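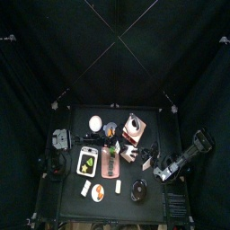
**Quitter Bileo pour Brelley : retours d'expérience sur l'import ?**

*Logiciels > Sécurité > Gestionnaires de mots de passe*

---

**tournevis_mou**

Bonjour à tous,

Bileo m'a écrit pour m'annoncer une « évolution de votre expérience ». J'ai appris à me méfier de ces mots. La formule gratuite passe à un seul appareil à partir du 1er janvier, et comme j'ai un Mac, un téléphone et un vieux portable sous Linux qui sert surtout à chauffer le bureau, me voilà prié de payer ou de choisir mon préféré.

Je regarde donc Brelley, que tout le monde recommande dans la section d'à côté. J'ai un peu plus de 500 entrées, dont une bonne moitié pour des sites où j'ai acheté une seule chose dans ma vie. Mes questions :

- l'import depuis Bileo garde-t-il les dossiers ?
- que deviennent les codes à usage unique ?
- l'extension Safari est-elle fréquentable ?

Merci d'avance, et pas de débat sur le carnet à spirale, s'il vous plaît.

---

**Paprika_froid**

Le carnet à spirale n'a jamais changé ses tarifs. Je dis ça, je repars.

---

**lapin-de-garenne**

Migré l'an dernier. Les dossiers passent si tu exportes en JSON. En CSV tout arrive à plat, dans l'ordre alphabétique, et tu découvres que tu as créé quatre comptes à la médiathèque.

Les codes à usage unique passent aussi, sauf ceux que Bileo range dans les « notes enrichies ». Ceux-là arrivent sous la forme d'une jolie ligne de charabia. Il faut désactiver puis réactiver la double authentification sur chaque site concerné. Compte une soirée, et garde Bileo ouvert jusqu'au bout. Je ne l'avais pas gardé ouvert.

L'extension Safari marche. Elle redemande le mot de passe maître à chaque réveil du Mac, ce qui est très sûr et très pénible.

---

**octet_perdu**

> L'extension Safari marche.

Chez toi. Chez moi elle propose systématiquement de remplir le champ « code promo » avec mon mot de passe. J'ai failli avoir 0 % de remise et un gros problème.

Je vais me faire des ennemis, mais je ne vois pas l'intérêt de quitter un hébergeur commercial pour un autre hébergeur commercial. Dans deux ans Brelley enverra le même courrier avec une autre police de caractères. Prends un coffre local, un fichier chiffré, et synchronise-le toi-même. J'ai le mien sur un petit Stüber dans le placard de l'entrée et je n'y touche jamais.

---

**lapin-de-garenne**

Tu n'y touches jamais, y compris pour les mises à jour ?

---

**octet_perdu**

Il est dans le placard. Il est très calme.

---

**mire_et_neige**

Je ne suis pas d'accord avec octet_perdu, et ce n'est pas la première fois. L'autohébergement, c'est formidable pour celui qui l'installe. Pour le reste de la famille, c'est un service dont l'assistance répond « redémarre » depuis la salle de bains.

J'ai fait deux ans de fichier chiffré synchronisé à la main. Le téléphone modifiait, le Mac modifiait aussi, et je me retrouvais avec un « coffre (copie en conflit) (copie en conflit) ». Le bon mot de passe de la banque était toujours dans la troisième copie.

Brelley me coûte 18 € par an. Je dépense davantage en câbles que je possède déjà.

---

**tournevis_mou**

Merci pour vos réponses. Le coup du code promo me fait réfléchir.

Le placard aussi, pour d'autres raisons. Je n'ai pas de NAS et je me connais, j'en achèterais un pour y ranger un fichier de la taille d'une photo.

Lapin, quand tu dis JSON, c'est bien l'export **non** chiffré ? L'idée d'avoir toute ma vie en clair dans le dossier Téléchargements me donne un peu chaud.

---

**lapin-de-garenne**

Oui, en clair, Brelley ne lit pas l'export chiffré de Bileo. Voilà comment je referais :

1. Mettre en pause la sauvegarde automatique et la synchro du dossier Téléchargements.
2. Exporter en JSON.
3. Importer dans Brelley, vérifier une dizaine d'entrées au hasard, dont au moins une avec un accent dans le mot de passe.
4. Supprimer le fichier, vider la corbeille.
5. Relancer la sauvegarde.

L'étape 1 est celle que les gens sautent. Ensuite le fichier reste bien au chaud dans l'historique des sauvegardes.

---

**Cornau_sud**

Je me permets d'ajouter qu'il y a une limite à l'import dans la version gratuite de Brelley : jusqu'à 100 éléments par fichier. Ce n'est écrit qu'au moment où ça échoue. Avec la version payante la limite est à 1000, donc tu passes d'un coup.

En gratuit il faut découper le JSON. C'est faisable avec un éditeur de texte, si on aime compter les accolades.

---

**Paprika_froid**

Le carnet à spirale n'a pas d'accolades.

---

**octet_perdu**

Donc pour fuir un service devenu payant, il faut payer l'autre pour pouvoir entrer. Je ne commente pas, je savoure.

---

**mire_et_neige**

Tu commentes.

Et à ta place, tournevis, je profiterais du déménagement pour faire le ménage. Bileo a un tri par « dernière utilisation ». Tout ce qui n'a pas servi depuis des lustres, tu te connectes, tu supprimes le compte, puis l'entrée. Dans cet ordre. Si tu effaces l'entrée en premier, le compte existe toujours et il faudra passer par « mot de passe oublié » sur une adresse mail que tu n'as plus.

---

**tournevis_mou**

Bon, c'est fait. Version payante, import en une fois, dossiers intacts. Trois codes à usage unique en charabia, réparés. Le quatrième appartient à un site de papier peint qui exige un appel téléphonique aux heures de bureau pour le réinitialiser. Je pense que je vais renoncer au papier peint.

Pour Safari, rien à signaler côté code promo. En revanche il me redemande bien le mot de passe maître à chaque réveil, et comme je l'ai choisi long sur vos conseils, je vous en veux un peu.

Je garde Bileo encore un mois avant de fermer le compte.

---

**lapin-de-garenne**

Pense à regarder aussi les pièces jointes. Elles ne sont pas dans le JSON.

---

**tournevis_mou**

Il y a des pièces jointes ?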